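Nastau 家庭用石臼製粉機 N型

小麦、ライ麦、そば、米を、家の台所で粉にするための機械です。
輸入・販売・修理:モルドヴァン商会(Moldovan)

商品のページ | 部品 | 使い方 | 修理の受付 | お問い合わせ

在庫:生成り、濃い茶色はあります。灰色は12月に入荷の予定です。

はじめに

Nastau(ナスタウ)は、横向きに置いた二枚の石の間で穀物をひく、電動の製粉機です。上の石は動かず、下の石が回ります。穀物は上の木の漏斗に入れ、粉は前の口から出ます。口の下にはボウルを自分で置いてください。ボウルは付属しておりません。どの家の台所にも、ちょうどよいボウルが一つはあると思いましたので、付けるのをやめました。

この機械を作っているのは、Nelu Roman さんの小さな工房です。木の箱を組む人と、石を調整する人と、電気の部分を組み立てる人が別々にいて、最後に Roman さんが一台ずつ小麦をひいて確かめます。そのため、新しい機械の中に少し粉が残っていることがあります。故障や中古品のしるしと思って心配されたお客様がいらっしゃいましたので、先に書いておきます。箱を開けたら、最初に米を一杯ひいて、その粉は捨ててください。

どのような方に向いているか

毎週パンを焼く方に、いちばん向いています。月に一度だけ焼く方は、お店の粉を買うほうが安く、場所もとりません。私たちは機械を売る会社ですが、使わない機械が棚の上にあるのはさびしいことですので、購入の前にご自分の台所の習慣を一度考えていただきたいと思います。

ライ麦のパンが好きな方にも向いています。日本のお店では、ライ麦の粉は細かいものか、とても粗いものか、そのどちらかが多いです。その間の粗さがほしいとき、自分でひくと便利です。そばを打つ方からも注文をいただきますが、そばの場合は下の「そばについて」を必ずお読みください。

赤ちゃんのいるお宅では、音について考えてください。ひいているときの音は、掃除機より低い音ですが、静かとは言えません。昼寝の部屋のとなりで使うことはおすすめしません。

仕様

型:Nastau N型
方式:石臼式、横置き
石:人造石、二枚一組(交換できます)
モーター:毎分1440回転(石の回転は歯車でおそくなります)
漏斗の容量:小麦でおよそ200グラム
重さ:17キログラム
外側:ブナの木、油仕上げ
色:生成り、濃い茶色、灰色
電源:家庭用のコンセント(日本の電圧に合わせた型です)
付属品:木のへら、石用のブラシ、六角レンチ、説明書(日本語)

漏斗が小さいとよく言われます。パンを二つ焼くためには、途中で穀物を足す必要があります。Roman さんに大きい漏斗をお願いしたことがありますが、返事は「一度にたくさんひくと石が熱くなるので、人が立って見ているぐらいの量がよい」というものでした。私は最初、これは言い訳だと思いました。今は半分ぐらい賛成しています。

重さにもご注意ください。一度置いたら動かさないつもりで、場所を決めてください。棚の高いところから毎回おろすような使い方は危険です。作業台の端から手のひら一つ分は離して置いてください。

粗さの調節

漏斗の根元にある木の輪を回すと、上の石の高さが変わります。右に回すと細かく、左に回すと粗くなります。輪には目盛りがありますが、目盛りの数字は機械ごとに少し違います。となりの家の三番と、あなたの家の三番は、同じ粗さではありません。はじめの一週間は、紙に「小麦、パン、何番」と書いて、機械の横にはっておくことをおすすめします。

輪を回すときは、必ずモーターを動かしながら回してください。止まったまま細かいほうへ回すと、石の間にある粒がつぶれてつまります。これは、修理に来る機械のいちばん多い原因です。

石と石がふれると、高い乾いた音がします。この音が聞こえたら、すぐに少し左へもどしてください。一秒か二秒ふれただけなら、石に問題はありません。長くふれたまま使うと、石の粉が食べる粉にまざります。

穀物の種類について

小麦:かたい小麦も、やわらかい小麦も使えます。パンには、いちばん細かい目盛りから少しもどした所が使いやすいです。全粒の粉ができますので、白い粉がほしい方は、ひいた後でふるいにかけてください。ふるいに残ったふすまは、クッキーに入れるとおいしいです。

ライ麦:小麦より少しねばりがあり、石の間に残りやすいです。ライ麦の後は、粗い目盛りにして小麦か米を少し通すと、石がきれいになります。

米:よく乾いた白米、玄米のどちらも使えます。洗った米は使えません。上新粉のようなとても細かい粉を期待される方には、少しざらざらすると思います。

そばについて:殻を取った「むき実」だけを使ってください。殻つきのそばをひくと、殻の破片が歯車のほうへ入ることがあります。また、そばにアレルギーのある方がご家族にいらっしゃる場合、一台でそばと小麦を両方ひくことは、どんなに掃除をしても、おやめください。

とうもろこし:ポップコーン用の小さい粒は使えます。大きい粒は、先に一度粗くひいて、それからもう一度ひいてください。

使えないもの:ごま、くるみ、亜麻の種、コーヒー豆、大豆の生のもの、しめったもの全部。油の多いものは石の目を油でうめてしまい、ブラシでは取れなくなります。コーヒー豆は入れてもよいかという質問が多いのですが、粉ににおいが移りますので、私たちはお断りしています。

ひきたての粉でパンを焼くとき

お店の粉と同じ作り方で焼くと、たいてい生地がかたくなります。全粒の粉は水をゆっくり、たくさん吸うためです。粉と水をまぜてから、塩と酵母を入れる前に、三十分ほど休ませてください。その後で手でさわり、まだかたいと思ったら、水を大さじ一杯ずつ足します。

ひいた直後の粉は少し温かいです。夏は、この温度で生地が早くふくらみすぎることがあります。夏のあいだは、穀物を前の晩に冷蔵庫に入れておき、冷たいままひくとよいです。ただし、袋の中に水滴がついた穀物は使わないでください。密閉した袋に入れておけば、だいじょうぶです。

下の配合は、私が家で焼いている食事パンです。特別なパンではありませんが、機械を買ったお客様が最初に作るのにちょうどよいと思います。

小麦の全粒粉(ひきたて) 三カップ
ライ麦粉(少し粗め) 一カップ
水 一カップ半から、様子を見て足す
塩 小さじ一杯半
インスタントドライイースト 小さじ一杯
はちみつ 小さじ二杯
キャラウェイの種 好きなだけ(種は機械に入れず、そのまま使います)

粉と水をまぜて休ませ、残りのものを入れて、手につかなくなるまでこねます。ライ麦が入っていますので、完全にはなめらかになりません。布をかけて、倍になるまで待ちます。型に入れて、もう一度ふくらませ、型の縁まで来たら焼きます。焼き上がりは、底をたたいたときの軽い音で分かります。

焼いた日は、切らないでください。ライ麦の入ったパンは、中が落ちつくまでに一晩かかります。切ってしまった場合、中がべたべたしていても失敗ではありませんので、次の日にもう一度見てください。二日目からは、薄く切って焼いて食べるのがいちばんおいしいと私は思います。バターと、少しすっぱいジャムが合います。
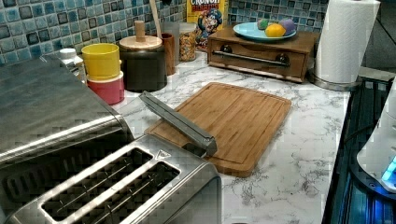 モルドヴァン商会 台所用品部 製粉機係

私たちの係は、製粉機の輸入と、日本での修理をしています。電話に出る者と、機械を直す者が同じですので、作業中は電話に出るのがおそくなります。メールのほうが早いことが多いです。日本語のほか、ルーマニア語とスペイン語でもお返事できます。スペイン語のメールは Hipólito Yáñez が読みます。

このページの文章は Delia Hodoroagă が書いています。日本語のまちがいを見つけた方は、どうぞ教えてください。前の版では「石臼」の読み方をまちがえて書いていて、親切なお客様がはがきで知らせてくださいました。

粉の保存

ひいた粉は、なるべくその日に使ってください。全粒の粉には胚芽の油が入っていますので、お店の白い粉より早く味が変わります。残った場合は、空気を出した袋に入れて冷凍庫へ入れます。使うときは、凍ったままはかってよいです。

私たちの店では、粉の保存に Notex の布袋も売っています。目のつまった綿の袋で、口をひもでしばります。これは冷凍には向きません。穀物を粒のまま、すずしい所に置いておくための袋です。粒のままなら、虫に気をつければ長く持ちます。虫が心配な方は、買ってきた穀物をまず冷凍庫に三日入れ、それから袋に移してください。

においの強いもの、たとえばカレー粉や洗剤の近くには置かないでください。布の袋はにおいを通します。

掃除

毎回の掃除は、かんたんです。漏斗が空になってから、五つ数えるぐらいの間モーターを回し、止めて、コンセントを抜き、粉の出る口をブラシではきます。外側の木は乾いた布でふきます。

石の掃除は、月に一度ぐらいで足ります。手順は次のとおりです。

コンセントを抜きます。
漏斗を左に回し続けると、はずれます。
上の石を両手でまっすぐ持ち上げます。横にねじらないでください。
二枚の石の溝を、付属のブラシではきます。
軸のまわりにたまった粉を、木のへらで取ります。
上の石をもどします。石の側面の赤い点を、木枠の赤い点に合わせます。
漏斗を右に回して、軽く止まる所まで入れます。

石を水で洗ってはいけません。石は水を吸い、中まで乾くのに長い日数がかかります。ぬれた石で穀物をひくと、のりのようなものが溝につまり、かびの原因になります。まちがえて洗ってしまった方は、使わずにご連絡ください。

掃除機で粉を吸うことは、かまいません。ただし、細いノズルを軸の下に深く入れないでください。そこにある小さいフェルトの輪を吸いこんでしまった例が、今までに二回ありました。フェルトの輪だけでも注文できます。

木の部分の手入れ

外側はブナの木に油をぬったものです。乾燥する季節には、継ぎ目に細い線が見えることがあります。これは木が縮んだためで、夏になるとたいていもどります。爪が入るほど広くなった場合は、お知らせください。

年に一度、食品に使える木用の油を布に少しつけて、外側だけにぬってください。漏斗の内側にはぬらないでください。私たちは Vemura の亜麻仁油ワックスを使っています。ほかの油でもよいのですが、オリーブ油やサラダ油は乾かず、べたべたしますので避けてください。油をふいた布は、丸めてごみ箱に入れると熱を持つことがあります。水でぬらしてから捨ててください。

ガスこんろのすぐ横や、炊飯器の湯気があたる所には置かないでください。とくに湯気はよくありません。木だけでなく、石もしめります。

困ったとき

モーターの音がするのに、粉が出ない
穀物が漏斗の中で橋のようになって、落ちていないことがあります。木のへらで上から軽くつついてください。指や金属のスプーンは入れないでください。それでも出ない場合は、目盛りを粗いほうへ回してください。

モーターが止まった
熱くなると自動で止まる部品が入っています。コンセントを抜いて、一時間ほど待ってください。冷えてもまだ動かない場合は、修理が必要です。

うなる音がして、回らない
すぐにスイッチを切ってください。石の間に何かがはさまっています。コンセントを抜き、漏斗と上の石をはずして、中を見てください。小石が入っていることがあります。農家から直接買った穀物は、先に平らなお皿に広げて、小石をさがしてからお使いください。

粉が急に粗くなった
石の赤い点がずれているか、漏斗がゆるんでいます。どちらも正しいのに粗い場合は、石がへったのかもしれません。ふつうの家庭の使い方では、石は何年も持ちます。

粉がこげたようなにおいがする
目盛りが細かすぎるか、しめった穀物を入れています。いったん止めて、石をはずし、白くかたまった粉がないか見てください。

まわりに粉が飛ぶ
口とボウルの間が広いと飛びます。深いボウルに替え、口の上から布をかけてください。布は口をふさがないように、ふわりとのせます。

修理について

修理は日本でします。担当は Cosmin Oprea です。機械が届いてから、21日以内にお返しするようにしています。工房から部品を取り寄せる場合は、もっとかかりますので、そのときは先にご連絡をして、修理を続けるかどうかをお聞きします。

送るときは、最初の箱を使ってください。中の白い型は、この機械の形に合わせて作ってあります。箱を捨ててしまった方には、空の箱だけをお送りできます(有料です)。漏斗は必ずはずし、別に包んでください。漏斗をつけたまま送ると、ほとんどの場合、木の輪が割れます。

修理の申しこみには、次のことを書いてください。

機械の底にある番号
最後にひいた穀物の種類
目盛りの位置
どのような音がするか(書きにくければ、電話で音を聞かせてください)

保証は、お買い上げから二年です。石、フェルトの輪、ブラシは消耗品ですので、保証に入りません。水で洗った石も保証に入りません。保証書をなくした方も、番号が分かれば調べることができます。

交換部品

石(上下一組) 在庫あり
フェルトの輪 在庫あり
石用ブラシ 在庫あり
木のへら 在庫あり
漏斗(生成り、濃い茶色) 在庫あり
漏斗(灰色) 機械と同じときに入荷します
六角レンチ 市販のものでも合います

石は必ず上下を一緒に替えてください。片方だけ新しくすると、合わせ目がそろわず、粉にむらができます。石の交換はご自分でもできますが、交換の後、水平の調整が必要になることがあります。説明書の後ろのほうに、図と一緒に書いてあります。

古い型をお持ちの方へ

N型の前に、漏斗が四角い型がありました。石の大きさが違いますので、上の部品は、フェルトの輪をのぞいて、合いません。古い型の石は、Cornel Chiriac さんが一人で作っていたもので、今は注文を受けてから作ってもらっています。時間がかかりますが、まだ作ることができます。捨てる前に、一度ご相談ください。

よくある質問

試しにひくことはできますか。
店に見本が一台あります。来る前にメールをください。穀物はご自分のものを持ってきてもかまいませんが、そばはお断りしています。見本の機械でそばをひくと、アレルギーのある方に使っていただけなくなります。

グルテンを避けている家族がいます。
工房で小麦を使って試験をしていますので、新しい機械でも、小麦がまったく付いていないとは言えません。医師から厳しい制限を受けている方には、おすすめできません。

夜に使えますか。
集合住宅では、機械の下にゴムの板か厚いタオルを敷くと、下の階への音が小さくなります。ただ、タオルで底の空気の穴をふさがないようにしてください。私は朝の九時より前には使わないようにしています。

海外に持って行けますか。
日本の電圧の型は、変圧器がないと、電圧の違う国では使えません。変圧器を使った場合の故障は、保証に入りません。

贈り物にしたいのですが。
包装はできますが、たいへん重いので、受け取る方に先に知らせておくことをおすすめします。名前を木に焼き付けるサービスは、今はしておりません。

注文の方法

注文の用紙に、色、お名前、住所、電話番号を書いて送ってください。在庫のある色は、お支払いを確かめてから四日以内に出します。配達の方は玄関までしか運びませんので、台所まで運ぶ人がいるかどうか、お考えください。

色は画面で見るより少し黄色いです。木目も一台ずつ違います。節のある板は使わないように工房にお願いしていますが、底の板だけは小さい節があることがあります。

返品は、米を通す前でしたら、お受けします。一度でも穀物を入れた機械は、食品を扱うものですので、故障のときのほかは、お受けできません。

説明書だけが必要な方には、紙のものを郵便でお送りしています。送料分の切手を封筒に入れて、機械の番号と一緒にお送りください。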